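Hindeck Staff Forum > Facilities and Services > Refreshment areas
Topic: Disposable cups on the second floor, proposed change from October

M_Cabanatuan
Posted 2025-04-10
Colleagues are invited to comment on the proposal to end the purchase of disposable cups for the second-floor refreshment area. Last year the building used 2367 cups from central stock. Under the proposal, staff would bring their own mugs and visitors would be served in china. Comments will be passed to the Services Office without editing.

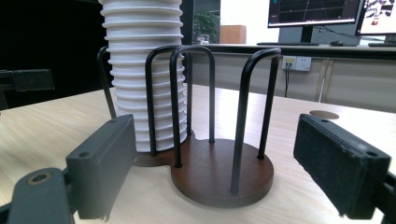
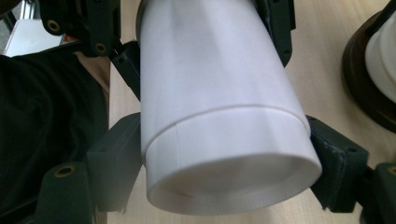 Cup stack in its holder (first), white container (second).

Maricel Cabanatuan
Services Office

A.Engstrom
I support the proposal in principle. I would ask, however, who will wash the visitor china. The Rulten building made the same change and the sink was full by noon on most days. The cleaning contract does not include dishes, and I do not believe it should be assumed that reception will take this on.

esaether
The contract with Brullitz was amended for Rulten after the first two months. Dishes are now collected once in the afternoon. I see no reason the same terms could not be requested for our floor.

A.Engstrom
Once in the afternoon does not help a meeting that begins at ten and is followed by another at eleven. My question stands.

Amundsen_Arvid
I must register my disagreement with the proposal as written. The second floor receives outside visitors daily, many of them for short appointments. A disposable cup allows a visitor to leave with a drink in hand. A limited supply should be kept for that purpose and staff use ended separately. These are two different matters and the proposal treats them as one.

I. Sundqvist
Mr. Amundsen's distinction is a fair one, but the log kept at reception does not show heavy visitor use. Most cups are taken before nine, when there are no visitors in the building. If a supply remains on the counter, staff will continue to use it. I would suggest it be held at the reception desk.

Amundsen_Arvid
I would accept that arrangement, provided reception agrees to it in writing.

esaether
Has the budget code been settled? China was charged to Min last time and the charge was returned.

M_Cabanatuan
The budget code is under review. I have noted the request for a reception supply and the question on washing between morning meetings. Both will be added to the paper. Further comments may be posted in this topic until it is closed.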